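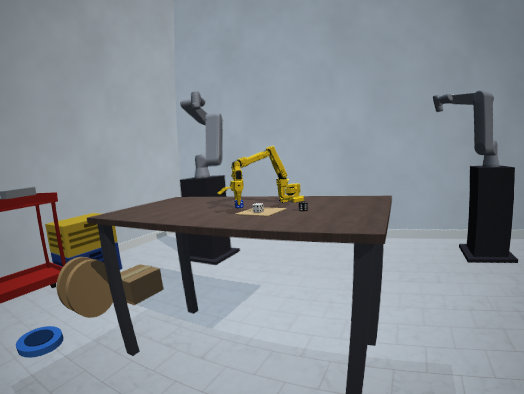 Simulator view of the dice task. The yellow arm is over the blue die, with the white die on the tan sheet and the black die to the right.

How to Sit Through a Robot Demo and Come Home Knowing Something

I went to the Drillomitz open day in February with a notebook and low expectations. I buy equipment for a small packaging shop, and I have watched plenty of robot arms do one thing perfectly in front of a crowd and then do it badly on our floor. This page is the method I use now. It works for a trade show booth, a vendor visit or a college open house. I'll use the Drillomitz dice demo as the running case because it was short and because they let visitors ask for things.

The station was called Clemby, after the software. You watched a simulated cell on a big screen: a small yellow arm on a table, three dice, a sheet to put them on, two big grey arms standing behind. The presenter said it would "sort anything you like." I wrote that down word for word. You should too.

What to bring

Paper and a pen. A phone with a stopwatch. One question you care about, written down before you walk in. Mine was: what happens when the part isn't where the program expects it?

Step 1. Find out what you are looking at

Ask whether you are seeing live hardware, a live simulation or a recording. Get one of those three words out of them. At Clemby the answer was "live simulation," and I had no quarrel with it. A simulator is a decent way to check reach and the order of moves. It is a poor way to learn whether a gripper will hang on to a slick part, unless somebody has put real work into the contact settings. Ask who set those and what they were compared against. I got a brochure.

Step 2. Write the claim as one sentence

Take what the presenter said and shrink it to something that can fail. "Sorts anything you like" became "picks up one die of a color I name and sets it on the sheet." If the presenter won't agree to your sentence, write down the version they will agree to. The gap between the two is worth having in your notes.

Step 3. Watch one full cycle and keep your mouth shut

Don't time it and don't film it. Watch the wrist. Look for pauses before the grip and for small corrections near the table. Look at which way the arm comes in. If it always drops straight down from above, ask whether it can come in from the side, and whether it ever needs to.

Step 4. Time the next few

Start the watch when the arm leaves its rest position and stop it when it gets back. Presenters like to quote the move and leave out the return. The sign at Clemby said 38 seconds per cycle. My watch said nearly 60. When I asked, the sign turned out to mean pick to place only. That's a fair number for something, but I can't schedule a shift with it.

Also ask whether the simulator is running at real speed. A simulated clock can run faster or slower than the one on the wall, and your stopwatch won't know the difference. Get them to show you the setting on the screen.

Step 5. Ask for a change

Keep it small so there is no good excuse. Good ones to try:

Turn one object a little.
Move the target sheet closer to the robot's base.
Swap two objects.
Put two objects so close together they touch.

I asked for the last one. The operator typed in new positions, and the arm picked the right die and shoved the other one aside on the way out. The presenter called it a success. By my sentence from Step 2 it was. By the standards of a line where the neighboring part also matters, it wasn't. Write down both.

Then ask how the software knows where things are. In a simulator it may simply be told the exact positions, with no camera involved at all. I asked at Clemby and was told that vision was "on the roadmap." That one answer was worth the drive, and it wasn't on any sign.

Step 6. Ask about the scenery

The big grey arms did nothing while I was there. I asked what they were for and heard about a planned handoff job. Fine. Don't give credit for planned jobs. Put a line through anything you didn't see move.

Step 7. Ask for the run log

There was a banner claiming 117 picks in a row without a miss. I asked for the log and whether the positions changed between picks. The log was "with the Stomton team." I gave them my email address. I wrote this up in December 2023 and I still don't have it.

Step 8. Write it up the same day

Use two columns, "said" and "seen." My "seen" column had 3 lines in it. The other side ran onto the back of the page.

If you get stuck

The presenter keeps steering you to the video: ask for the change from Step 5 again, in the same words.

The crowd is too thick to time anything: come back during lunch.

You're told a feature needs an add-on: get the name. At Clemby the touching-parts case supposedly needed a planner called Alaoui. Ask for the price with and without it, and ask to see the same task run both ways.

I would go to another Drillomitz day. The operator was patient and typed in everything I asked for. I'd want the next one on a real arm, with my own parts in a box under my elbow.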